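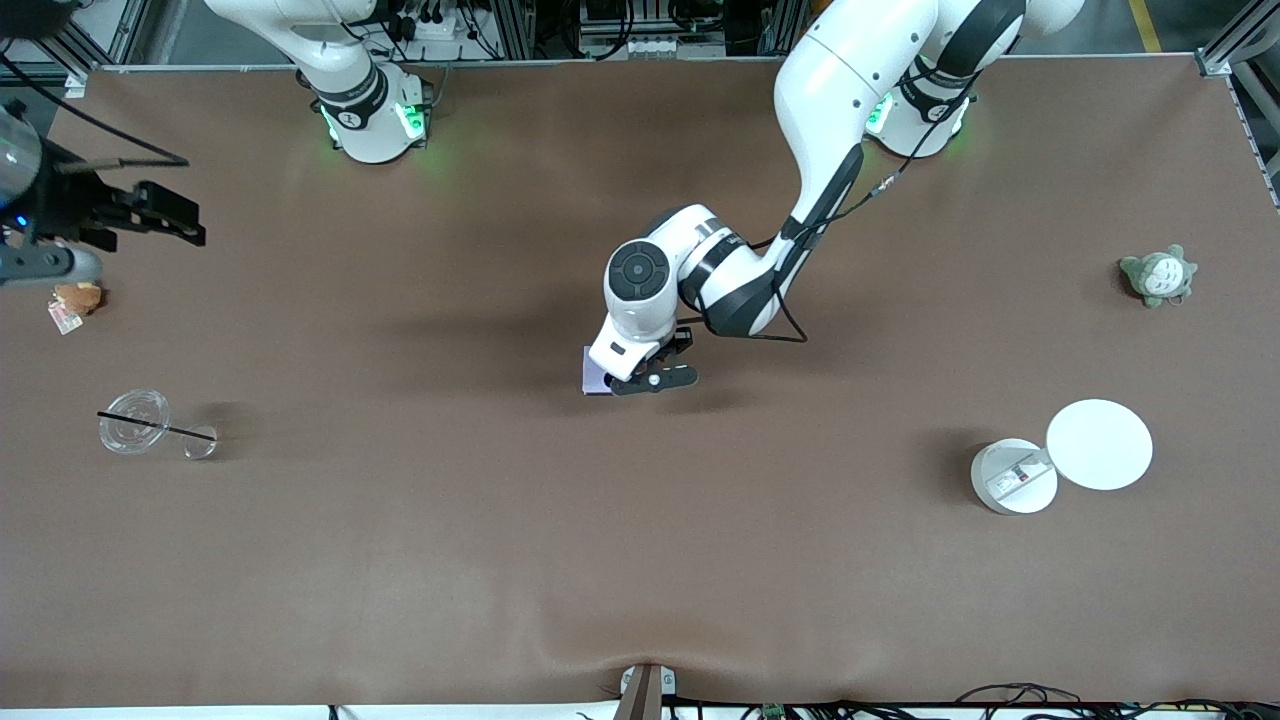
Keeping Your Luggage Rolling: Tips From the Workbench

Posted 4/22/25 by Fulgencio Serrano

I love a good suitcase tune-up. Give me a free evening, a bag with a squeaky wheel and an old towel to work on, and I'm a happy man! Most of the bags people put out on the curb need a cleaning and one cheap part, and you can do nearly all of it with things already in the kitchen drawer.

Wheels first

Flip the bag over and spin each wheel with your finger. If it stops right away, you've got hair and carpet fiber wound around the axle. Tweezers and a seam ripper get it out. Go slowly with the seam ripper, pulling the hair toward you a bit at a time, and keep your other hand out of the way (I have a scar on my thumb from a Detau weekender and I still blame the bag).

Once the hair is gone, scrub the wheel with an old toothbrush, warm water and a drop of dish soap. Dry it well. Then one drop of silicone lubricant on each side of the axle. Don't use cooking oil, it goes sticky and picks up every crumb in the airport.

Flat spots can't be fixed, so replace the wheel. Measure the diameter and the width before you order, and measure the axle too if you can get at it. My old Kikton took an inline skate wheel that I trimmed down with sandpaper, and it rolls better now than it did in the store. Do both sides at once or the bag will lean.

Zippers

A stiff zipper usually wants a brushing and a rub of wax. I use a plain white candle stub. Run it up and down both sides of the closed zipper, then open and close it a few times and wipe off whatever flakes away. Beeswax works too and smells wonderful.

If the teeth split open behind the slider, the slider has probably spread. Take small pliers and squeeze the back end of it very gently, one side and then the other, trying the zipper after each squeeze. Too hard and it'll crack, and then you're replacing it. A lost pull tab is the easiest repair of the bunch – a short loop of paracord, melted at the ends so it doesn't fray, and you'll be able to find your zipper in the dark.

Sticky handles

Pull the telescoping handle all the way out and wipe the tubes with a damp cloth. Sand is the big culprit here, so if the bag has been to the beach, use a vacuum with the narrow nozzle around the collar where the tubes go in. Follow with a light coat of silicone spray on a rag (spray the rag, never the bag, or you'll have a greasy patch on your shirts).

When one side locks and the other doesn't, unzip the lining and look at the screws down at the bottom. On my Vokthorpe two of them had backed out so far that the tube was just floating! A screwdriver and a dab of removable threadlocker and it was done before the coffee was ready.

Scuffs on hard shells

For polycarbonate, try a melamine sponge with plain water first. Test it on the bottom, as it can dull a glossy finish. Black rubber marks from the baggage belt come off with a little rubbing alcohol on a cotton pad. Keep acetone away from the shell completely.

Aluminum is a different animal. Wash it with mild soap, rinse, dry with a soft cloth and leave the scratches alone. Small dents can be coaxed out from the inside with the heel of your hand, or a rubber mallet with a folded washcloth over it. Lots of light taps. I spent a whole September evening on a dented Scanlon and it's not perfect, but the lid closes flush again and I grin every time I hear it click.

That closet smell

Empty every pocket, vacuum the lining, and wipe it with one part white vinegar to four parts water. Leave the bag open in a breezy spot until it's bone dry. After that, a bowl of baking soda inside the closed bag overnight takes care of most of what's left. For storage I drop in a bar of soap still in its paper wrapper.

My little travel repair pouch

It lives in the outside pocket and it cost me 17 dollars all in:

Candle stub
Short screwdriver with swappable tips
A few feet of paracord
Strong tape, wound around an old gift card so it lies flat
Two spare wheel screws
Curved needle and heavy thread

Check what your airline says about tools in a carry-on before you pack the screwdriver. Mine goes in the checked bag.

Next up I'm tackling torn linings, and I've already found a lovely striped cotton for the Kikton.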